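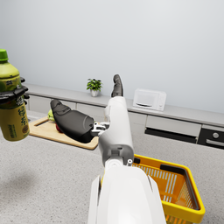
Week 6 -- Planning with two arms in the kitchen sim

Notes by Gayan Liyanage. Slides are on the course page, these are what I say on top of them. Tell me about mistakes.

1. Where we are

Last week one arm, one goal pose, empty world. Now two arms, a counter, clutter. The Fomell scene has a chopping board, a basket and a bottle, plus the back counter which you can treat as a single box. Don't model the microwave. Someone always models the microwave.

Task for the lab: bottle into basket. Left hand grasps, right hand looks after the basket.

2. State

Keep three things apart in your code:
- joint state (both arms, all fingers, one vector)
- object poses, in the world frame
- attachments, i.e. which object is fixed to which link

The third one gets forgotten. Once the bottle is grasped it belongs to the left hand for collision checking, and the planner has to carry its shape along. If you leave it as a world object the planner reports a collision at the start state and gives up. Kavinda Jayasinghe lost a whole Sunday to this last year, ask him.

3. Perception

Brakiver gives you a label, a pose and a confidence for each detection. Fingers hide things. When a hand passes over the board the fruit detections drop out or jump, so:
- do not delete an object on the first missed detection
- do not update an object's pose while a hand covers it
- do re-detect once both arms are back at the start pose

Round things have no useful yaw. Ignore it, dont average it.
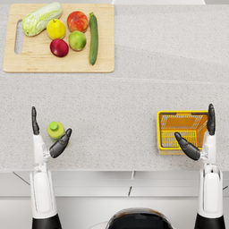
Fig. 6.1. Pre-grasp: left hand at the bottle, right hand at the basket, produce on the board.

4. Planning order

Both arms at once is the full problem and it is slow. On the lab machines the joint planner took 2,150 ms per query, one arm at a time took 669 ms. Start with one at a time:

a) plan right arm to the basket, left arm frozen
b) plan left arm to pre-grasp, right arm frozen where (a) ended
c) close left hand, attach bottle
d) plan left arm over basket, straight up first
e) open, detach, retreat

Step (d) is where the two wrists meet. Put the lift in as its own waypoint. If (d) fails, back the right arm off and try again, don't just raise the iteration limit. It is set to 3,000 and that is plenty.

5. Grasp check

Joint targets reached does not mean grasped. Fingers which close all the way have missed. Compare final finger angles with the commanded ones -- if they match, nothing is in the hand. Threshold is in the config file, Ashraful Bepari's values, leave them alone for now.

6. For next time

Read the Navaratnam handout, sections 2 and 3 only. Run the lab with seed 814 and hand in the log plus one paragraph on which step failed first. Pairs are fine, put both names on it. Questions to Benedikt Wallner, he has the simulator licences aswell.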